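Late May, nearly midnight

Walked the Hutberg loop with Štěpánka this morning, and my knees are telling me all about it! She had promised a gentle stroll (her idea of gentle, mind you) and up we went through the beech woods, 143 steps at the steep bit, chatting all the way about her move to Prunau.
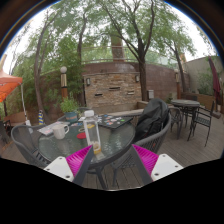
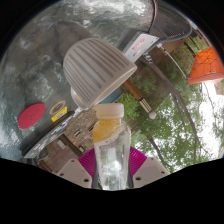 The glass-topped table on the deck, and a bottle.

Florian rang at teatime and talked for ages about his garden in Clondley, slugs mostly. I must post him those bean seeds, and find my other walking sock.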